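上个月把手上这套抓取数据的采集守则重写了一遍，从六页压到两页。旧版是 Fiona Buchanan 写的底子，后来谁碰到问题谁往后加一条，加到最后前后打架：第一页说每次开始前夹爪必须回零，第五页又说连续采集时可以不回零。新来的人问我听哪一条，我也答不上来。

这篇记一下新版里留下的几条，以及为什么这么定。做的是桌面抓取，单臂，手腕上一个小相机，物体以水果和日用小件为主，容器有编织篮、塑料盒、浅盘几种。换成别的任务，有些条目未必合适。

**一、速度**

人在桌边的时候，末端速度上限设成每秒 80 毫米。旧守则写的是“低速”，没有数字，于是每个人的低速都不一样。Eylül Duman 刚来的时候问我低速是多少，我说慢一点就行，她看了我一会儿，自己去翻控制器里的配置，发现三台机器设的是三个值。现在这个数写在守则第一行，也写进了启动脚本，不符合就不让启动。

这个数没有什么高深来历，是我们自己试出来的，操作的人觉得来得及反应，采集效率也还能接受。它不能代替风险评估，机器人安全方面的标准该读还是要读，力和压力的限值也不是靠降一个速度就自动满足的。尤其是末端换了尖的手指以后，接触面积变小，原来的评估就得重做。这一条我们以前漏过，换手指当成换耗材处理，登记都没有。现在规定换手指等于换末端，要重新签字。

**二、进容器的动作**

编织篮是出问题最多的容器。篮沿高，内壁有纹路，指尖斜着进去容易刮到；篮底有孔，细指尖可能卡进去。塑料盒没有这些麻烦，但只用塑料盒采出来的数据，换个篮子就不灵，所以篮子不能省。

守则里关于篮子写了四句话：

- 指尖先到篮沿上方，停稳，再往里走。
- 下降过程中指尖离篮沿内侧至少留 30 毫米；留不出来就换一个进入方向，或者放弃这一次。
- 目标贴着篮壁时，不许用手指把篮子推着走。
- 篮子一旦滑动，本次标记为“容器移动”，照常保存，不删。

第三句争了挺久。有人觉得推一下篮子，水果滚到中间，就好抓了，人也是这么干的。我的意见是，如果想要这种动作，就单独立一个任务去采，别混在普通抓取里，否则后面训练的人根本不知道篮子为什么会动。最后按这个写了。

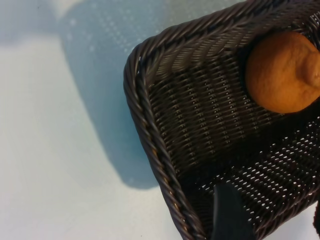
第 2 期，第 30 页

柑橘类的水果靠着篮壁，是我们拿来培训的标准题目。橙色的果子在深色的编织篮里很显眼，识别一般不难，难的是手指从哪边下去。只看腕部画面，很容易低估篮沿到指尖的距离，因为近处的东西都是虚的。新人通常盯着果子看，不看篮沿。我现在的做法是让他们先报一遍：目标在哪，篮沿在哪，打算从哪个方向进，说完再动。啰嗦，但碰撞次数确实少了。

**三、画面**

旧守则要求“画面清晰、无遮挡”。照字面执行的话，腕部相机的数据要扔掉一大半。手指进到容器里，画面里就会有手指，离得近就会虚焦；机械臂在灯底下，桌面上就会有影子。这些都是部署时会遇到的情况，没有理由剔除。

新版改成只剔三种：镜头脏、曝光坏掉、时间戳对不上。其余一律保留。镜头每换一次班擦一次，擦镜布放在固定的抽屉里，不要放在桌上，放桌上迟早进画面。

影子单独说一句。有人提议加一圈补光把影子打掉，我没同意。采集间的影子打干净了，到了客户那边只有一盏顶灯，模型照样犯糊涂。我们的规定是每批数据至少换两种灯位，换了要记，记在批次表里，不要记在脑子里。

**四、失败的记录**

每次采集结束，操作员要选一个结果：成功、失败、中止。以前只有成功和失败，人手按停的也算失败，结果统计出来的失败率高得吓人，Fleler 那边的同事拿到数据还专门写邮件来问。加了“中止”以后清楚多了。

中止必须写原因，一句话就行。“篮沿太近”可以，“不对劲”也可以，空着不可以。我宁愿看到“不对劲”，也不想看到操作员因为懒得写理由就硬着头皮做完。按急停永远不扣绩效，这句话原样写在守则里，加粗。

**五、批次和归档**

一批大约 2000 次抓取，采完封存，只加标注不改原始文件。发现整批有问题，就整批打上标记，另采一批。之前有人好心，把对不上时间戳的几段手工挪了一下，挪完自己也忘了挪过哪些，后来花在排查上的时间比重采还长。

批次名用日期加容器代号加操作员代号，不许起外号。我们有过一个批次叫“Tai最终版2”，到现在还躺在服务器上，没有人敢删。

**六、还没定下来的**

有几件事这一版没写进去，先放着。

真水果和假水果的比例。真水果会皱，会软，放几天颜色也变，夹持力要跟着调；假水果省事，可是手感和摩擦都不对。Trirnstead 的人建议一律用真的，他们的采集间旁边就是食堂，我们没有这个条件。目前是各组自己定，但必须在批次表里写明。

夹持力的上限。按水果种类分别设，表格会很长；统一设一个，软的会捏坏。Eylül 在试一个按硬度分档的办法，只分软硬两档，六月份跑了一轮，数据还没整理完。

还有双人操作。一个人看腕部画面，一个人看桌面，理论上更稳，但是谁有权按停、按停之后谁负责恢复，得先写清楚。我的倾向是两个人都能按停，只有看桌面的那个能恢复。

守则的打印版贴在每台机器旁边，电子版在内网“采集”目录下，改动先找 Fiona 过一遍，不要直接在墙上那张纸上拿笔改。三号机旁边那张已经被改了两处，我下周换新的。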